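Section 2. Before you order (planning and budget)

Read this before sending anything to purchasing. Revised Sunday, January 7, 2018, R. Govindasamy.

2.1 Work out what you need

1. List the jobs first. Packing, sorting, folding, whatever. One line each.
2. Next to each job write the widest and the softest thing the gripper has to pick up. Soft stuff is what catches people out. Cloth, pouches, thin packets.
3. Decide hand-held or arm mounted. Hand-held grippers are cheaper to start with and need no floor anchors.
4. Order in pairs if any job takes two hands. Mixing a Jaster left with a Gauthier right does work but you will be keeping two kinds of spare pads.

Note: opening width on the spec sheet is pad to pad with new pads. Thicker replacement pads eat into it.

2.2 Set the budget

5. Gripper, each: $544. Spare pad set: $100. Put in one pad set per gripper at least.
6. Table, bins, cartons: $300 covers it if you reuse shipping boxes. Please reuse shipping boxes.
7. Outlets. Check the wall behind the table before you pick the spot. If you need an electrician budget $375 and get it on the same request, second requests go to the back of the que.

Caution: do not order the Hultley charger for the Plolmont line. Same plug, wrong voltage. No returns once opened.

2.3 Plan the work spot

8. Table against a wall, front side open. Leave elbow room on both sides for two grippers.
9. Shallow box for the item being worked on, deeper carton behind it for the mixed small stuff. Slatted table is OK, but thin packets can slip down the gaps so put cardboard under them.
10. Try the layout with a soft item before you sign off. Folded cloth in the shallow box, jaws open wide, come in from the front. If the housings bump the box walls get a bigger box, not a smaller gripper.
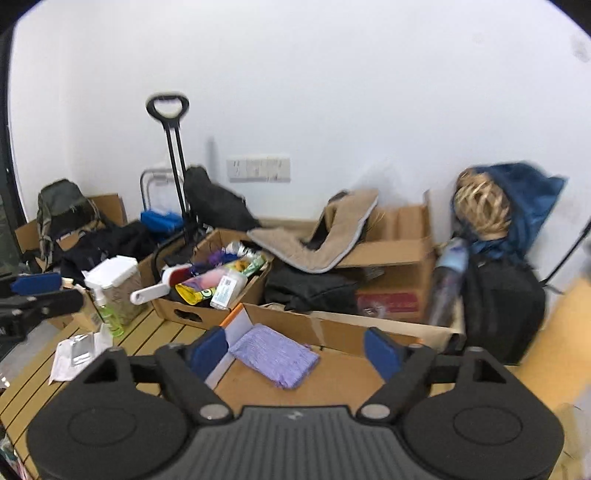

11. Write down the box size that worked and attach it to the order form. Ratih wants it on there, forms without it get sent back.

2.4 Lead times

Pads ship from stock. Grippers dont. Anything needed for June has to be on the spring order, no exceptions. Spare fasteners are in the pad set, do not order seperately.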